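奥尔托（Olto）服务机器人采购计划进入实地评估阶段，首批预算方案5月提交

把机器人买回来之前，先弄清楚它要在什么样的屋子里干活。这是奥尔托办公园区设备采购小组今年定下的规矩，眼下他们正照着这条规矩，一层楼一层楼地跑。

这次采购的目标很明确：为园区内的茶水间、休息区和小型会客区引入带机械臂的移动服务机器人，承担开关柜门、收拾杯碟、整理桌面、往返送物等日常工作。计划分两期进行，第一期先上3台，跑满一个评估周期之后，再决定第二期的数量。园区里有意参与的休息区共有20处，全部列入了勘察名单。

负责这项工作的菲德尔·哈拉（Fidel Jara）谈起进展时很兴奋。他说，去年大家讨论的还是“要不要买”，今年讨论的已经是“买回来先放哪一层、第一周干什么”了。“我们现在手里有图纸，有动线，有每一处台面的高度，跟供应商坐下来谈的时候，问题问得特别细，对方也愿意答得细。这种谈法很痛快！”

勘察用的办法不复杂。小组给每个休息区建了一张表，记录门的开启方向、通道最窄处的宽度、桌椅的摆放习惯、地面材料、电源位置和一天中的人流高峰。表格一共四页，填一处大约要一个上午。有些内容坐在办公室里是想不到的，比如同一间屋子里地毯和硬质地板的交接。交接处的收边条高出地面多少，底盘过不过得去，过的时候托盘上的杯子会不会晃，都要逐处试。

桌椅也是重点。高脚桌配吧椅在园区里很常见，员工喜欢，机器人却要多花一番功夫。细腿、横档和脚踏交错在一起，传感器识别起来比一整块实心桌脚要难，椅子又天天被人挪来挪去。采购小组因此把“细腿家具环境下的避障表现”单列为一项评分，权重仅次于抓取成功率。

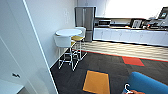 另一项被反复讨论的是柜门和把手。各楼层的橱柜是不同年份装的，把手有长有短，有的细，有的几乎贴着门板。哈拉的看法是，与其花钱把橱柜全部换一遍，不如在招标文件里写清楚需要应对的把手类型，让参评机型现场开给大家看。小组已经从仓库里找出几扇拆下来的旧柜门，固定在架子上当作测试板，参评的供应商可以提前来试。

冰箱要另说。双开门冰箱的门封吸力大，拉开时需要的力比普通柜门大得多，下层抽屉又低，对手臂的行程有要求。小组原本想把“从冰箱取物”列为必备功能，后来改成了加分项，理由是第一期的重点放在台面和桌面，冰箱可以等第二期。这一改动让预算松快了不少，也让两家报名较晚的供应商重新回到了候选名单里。

目前进入第二轮的有三家。南斯特德（Namstead）的方案强调夹爪的可更换设计，末端部件磨损后可由园区维护人员自行更换，不必返厂；廖氏（Liao）的长处在底盘，通过收边条和地毯接缝时很稳；格雷塔诺（Gretano）则带来了一套完整的排班软件，能把机器人的工作时段和会议室预订系统接起来。三家各有各的好，评审的时候争论得相当热闹，有一次会从上午一直开到了食堂收餐。

说到预算，小组这次下了真功夫。以往园区买设备，报价单上常常只有整机价格，后续的耗材、保养、培训和软件费用要等到第二年才冒出来。这回的方案把每一项都摊开了写：整机、备用电池、充电座、替换夹爪、年度软件授权、现场培训、延长保修，还有一笔专门用于场地改造的费用。场地改造听上去吓人，其实大多是小事，例如加一个插座、换一段收边条、给靠墙的空地贴上停靠标记。

工时的测算同样做得很扎实。行政部门统计了各休息区全年用于收拾和补货的时间，合计2,964小时。小组没有假设机器人能把这些时间全部接过去，而是按任务逐项拆开，只把重复性高、路线固定的部分算进收益。哈拉坚持保守一点：“算得太漂亮，第二年会很难看。宁可先少算，用了之后再往上加。”

保洁和行政团队从一开始就参加了评估，这也是此次计划里很受好评的一点。几位同事提的意见直接写进了需求文件，包括机器人工作时的音量上限、午餐高峰期自动退到停靠位，以及急停按钮必须站着就能够到。还有人提出，沙发和座椅之间的空隙要留给人走，机器人不得在那里等待任务，这一条也采纳了。

噪声这一条后来还引出了一轮加测。休息区旁边往往就是开放办公区，底盘在地毯上很安静，一上硬质地板，轮子的声音就明显了。三家供应商都答应提供软质轮胎的选配件，价格另报，小组已在预算表里预留了相应的一行。

充电安排也基本有了眉目。单次充电最长可达45分钟，足够安排在上午茶歇和午餐之间完成。停靠位优先选在靠墙、不挡门、离台面不远的地方。门的开启范围要全部让出来，这一点在勘察表上用红字标着，因为有两处休息区的门一开就会扫到最初选定的停靠点，只好另找位置。

培训方面，中标的供应商需要在交付后的第一个月派人驻场，教会每层至少两名同事完成开机、暂停、复位和更换夹爪等操作。培训教材要求用中文，图多字少，打印出来能贴在橱柜门内侧。哈拉特别希望教材里加上一页“常见的卡住情形”，把椅子挡路、地毯边翘起、柜门没关严这类小状况都写进去，让大家碰到了自己就能处理。

按照目前的进度，完整的预算方案将于5月提交园区管理方审议。审议通过后先签第一期合同，设备分批到货，首台计划放在使用频率最高的那处休息区。第二期是否增加数量，要看第一期的运行记录，包括任务完成率、人工介入次数和员工反馈。

尚未完成勘察的楼层，近期会收到采购小组的上门通知。各楼层联系人请提前确认休息区的门禁权限，并把近期打算更换的家具和电器报给小组，以便一并写进表格。对测试板感兴趣的同事，上午十点之后可以到仓库旁的工作间观看供应商试机，现场备有意见卡，填好交给工作间的值班同事即可。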